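Fondgate Owners Forum > Buying and Selling > Used estate, dealer or private?

elspeth_i
Posted April 2013
Looking at a used Lauritsen estate with 58,000 miles on it. The dealer in Sutton wants a fair bit more than a private seller across town is asking for what looks like the same car, same year, same engine. The dealer one has heated seats and a tow bar. We tow a small trailer a couple of times a year. Is the dealer price worth paying?
Elspeth Innes

gravelroad
Depends what the warranty covers. Mine was three months and left out the clutch, the battery and anything electrical. Read it before you put a deposit down, not after.

Tappet49
Private every time if you know what to look at. Check the service book for the timing belt. On that engine it should have been done by now, and if it hasn't, take it off the price.

X. Yin
I don't agree with private every time. I bought private last November and the seller stopped answering his phone when the gearbox started whining. With a dealer you have somewhere to go back to. It cost me more than the difference in price would have.
Ximeng Yin

Tappet49
A whining gearbox should show up on a test drive. Did you take it on a fast road?

X. Yin
Yes, for 13 miles. It was quiet. The noise started two weeks later.

hollis_m
I went to the Sutton place when I was after an Oltia, so I can say how they work. They don't rush you and they let me have the car for the whole morning, but the first price for my old one in part exchange was low and I had to ask twice before it moved. 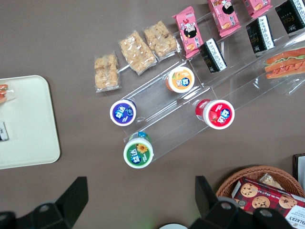

Servicing is done on the same site, and they will show you the invoice for any work done before sale if you ask at the desk. Mine had new front discs and a wheel bearing. The part exchange talk went on so long that I was ready for a puffed rice bar like the ones in clear wrappers by that rack. Get your own car valued somewhere else first and take the figure in with you – it saves a lot of time.

gravelroad
Same experience with the part exchange. Did they charge an admin fee?

hollis_m
They did. It was on the order form and they wouldn't take it off. They put in a set of mats.

Tappet49
Mats are worth very little. I'd have walked.

elspeth_i
Thanks all. We haven't got a car to part exchange, so that bit doesn't matter. Does anyone know if the tow bar on these was a factory option or fitted after? The wiring looks a bit untidy behind the bumper.

gravelroad
Could be either. Ask for the paperwork and plug a trailer board in while you're there. If the indicators flash fast, walk away or get it rewired at their cost.

X. Yin
And check the rear springs. Mine had been used for a caravan and sat low at the back.

elspeth_i
Will do. Going to see both cars again and will take the trailer board.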